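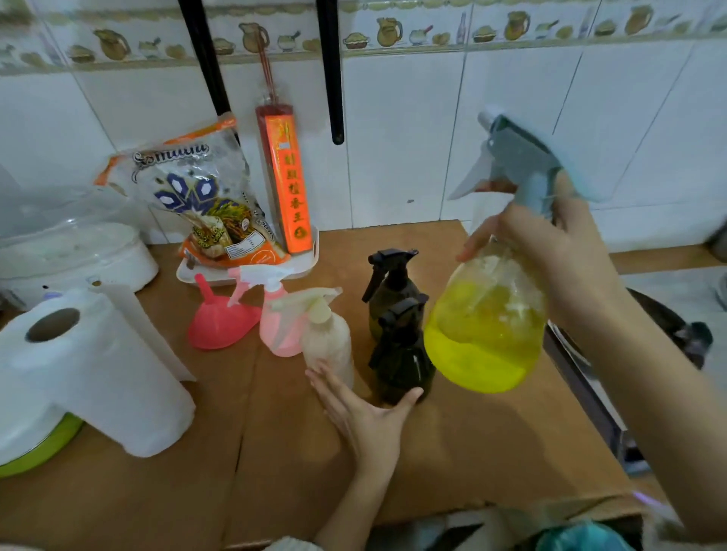 # Refilling and storing household liquids: frequently asked questions

Maintained for tenants of the Powell apartments by Leena Rissanen. Last revised March 22, 2023.

## Containers

**Can I refill a bottle that used to hold something else?**

Food into a former food bottle: yes, after washing and full drying. Cleaner into a former cleaner bottle: yes, if both products are the same type. Do not put food into any bottle that has held a cleaner, no matter how often it has been rinsed. Do not put cleaner into a food or drink bottle.

**Glass or plastic for cooking oil?**

Dark glass is preferred for storage longer than a few weeks. It blocks light and does not take on odor. Clear plastic is acceptable for a bottle that is used up quickly and kept in a cabinet.

**How full should a bottle be?**

Leave an air gap below the neck. For a bottle with a pump or trigger, fill to the shoulder only. The dip tube displaces liquid when it is inserted.

**My Trarkitz trigger head does not fit the new bottle. Is there an adapter?**

No. Trarkitz heads use a different thread from the Temetti bottles supplied with the starter kit. Keep heads and bottles in matched pairs.

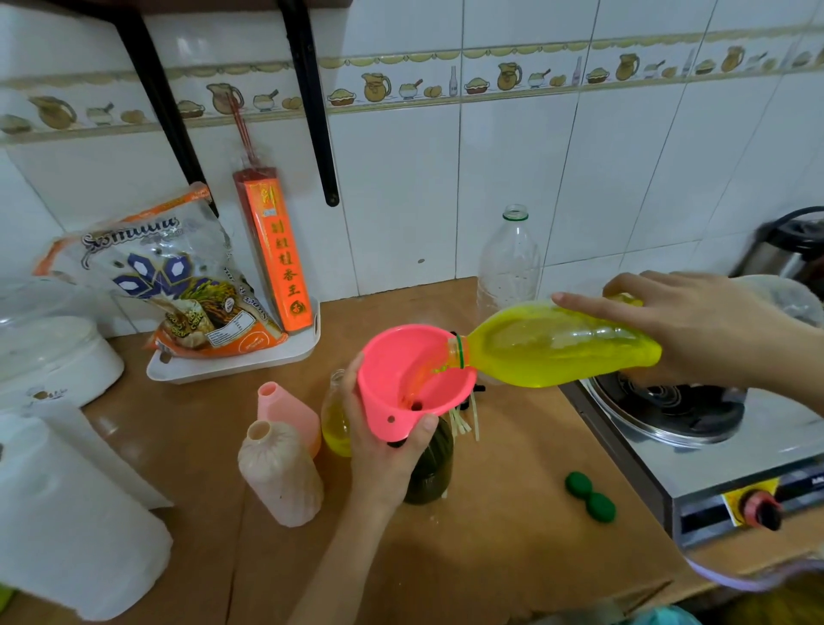

**Do I need a separate funnel for food?**

Yes. Keep one for food and one for everything else, and mark the second one on the rim. Wash the food funnel with dish soap after each use. Oil left in the spout turns sticky and will flavor the next fill.

**Oil backs up in the funnel. What is wrong?**

The spout is sealing against the bottle mouth and air cannot escape. Lift the funnel slightly, or pour more slowly.

## Labels

**What has to be on a label?**

Contents, fill date, and dilution if any. Example: "Grorkeo all-purpose, 40 ml per bottle, December." Pencil on masking tape holds up better against oil than most felt pens.

**I found an unlabeled bottle. Can I identify it by smell?**

Do not try. Close it, set it upright in a plastic bag, and take it to the drop-off shelf in the basement of building 2. Lachlan Gilchrist empties the shelf on request.

## Mixing

**How do I dilute the Grorkeo concentrate?**

Put 590 ml of water in the bottle first, then add 40 ml of concentrate. Adding water last produces foam and makes the level hard to read. Use cold water.

**Can two leftover cleaners be combined to save space?**

No. Bleach must never be combined with an acid or with ammonia. The same rule is applied here to all products, so there is no list to check.

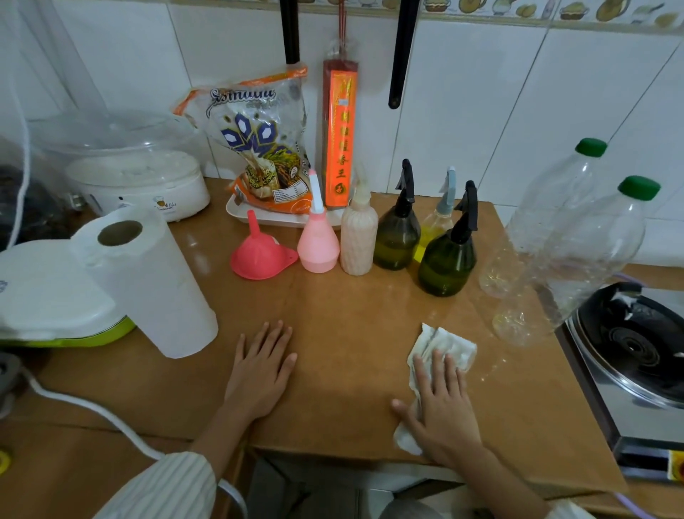

## Spills and disposal

**How do I clean up an oil spill?**

1. Blot with paper. Do not spread it.
2. Apply a small amount of dish soap undiluted.
3. Wipe with a damp cloth, rinse the cloth, and wipe again.
4. Dry the surface, including the front edge.

Oil on a floor must be cleaned up at once.

**Can used oil go down the drain?**

No, in any quantity. Up to 200 ml may be soaked into paper and put in the trash in a closed bag. Larger amounts go to the basement shelf in a screw-top container.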